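Animal print wallpaper

Animal print wallpaper is a wall covering with a repeat taken from the coat or skin of an animal. Leopard is the most common, then zebra, tiger, giraffe and snake. Sold as paper, vinyl-coated paper and peel-and-stick film. Usually a background color plus one or two spot colors.

History

Spotted and striped patterns were used on textiles and carpets well before they reached walls. Machine printing made small repeats cheap, and by the middle of the 20th century leopard was a regular choice for powder rooms, bars and dressing rooms. Fell out of favor, came back, fell out again. Pastel versions are newer and are mostly bought by renters and for childrens rooms.

The small maker Plikine began with a single leopard roll in tan and black. Its designer, Auður Laxdal, redrew the pattern by hand in April and cut the number of spot colors to 2. The catalog of Jun 2, 2020 listed 37 animal patterns, out of 183 designs in total. Østergaard, a competitor, kept to zebra and sold it only in black on white.

Patterns

Leopard — broken rings, called rosettes, with a lighter or darker center. Cheetah — solid dots, no ring. The two get mixed up a lot in shop listings. Jaguar rosettes are larger and have dots inside, rarely used on walls. Some leopard papers bend the rosette into another shape, most often a heart, and print it in pink, lilac or mint. Purists dislike these. They sell anyway.

Scale matters more than color. A small repeat reads as texture from across a room, a large one reads as spots.

Use

Kitchens and bathrooms are harder on paper than bedrooms. Vinyl-coated types can be wiped. Uncoated paper stains near a counter and should be kept for dry walls. A busy print next to veined stone is a matter of taste — some decorators avoid it, others go looking for it.
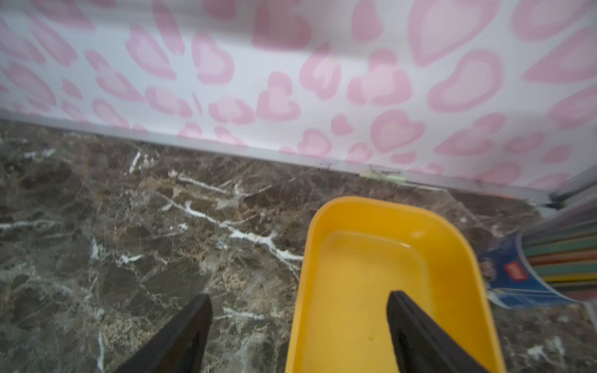
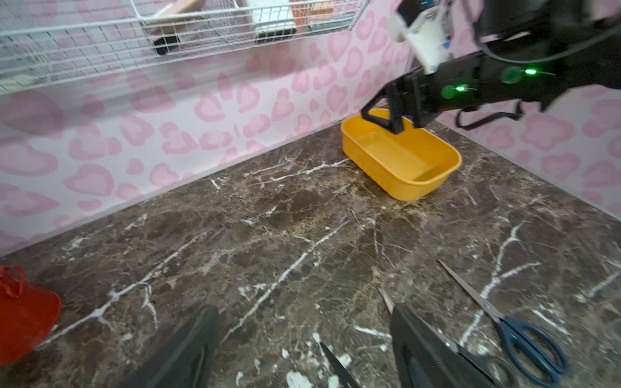
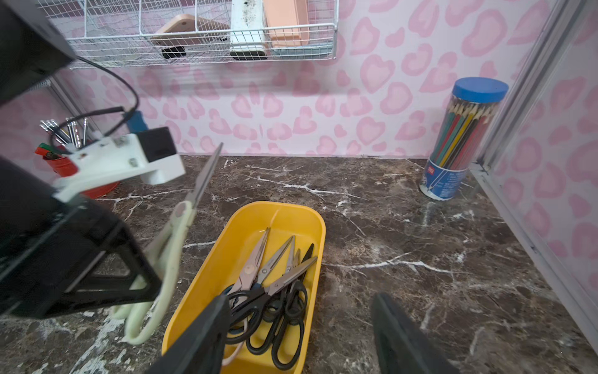
Hanging

Measure the repeat first. Leopard is usually a drop match, so each strip shifts down by half a repeat and waste is higher then with a plain paper. Inside corners are cut and overlapped, never wrapped in one peice. Rondden paste is sold for coated papers; the Flivley range is peel-and-stick and needs none, but lifts at the edges on textured paint.

Removal

Coated paper has to be scored before soaking. Peel-and-stick comes off dry, slowly, from a top corner. Leftover glue washes off with warm water and dish soap.

See also: Leopard print, Peel-and-stick wallpaper, Pattern repeat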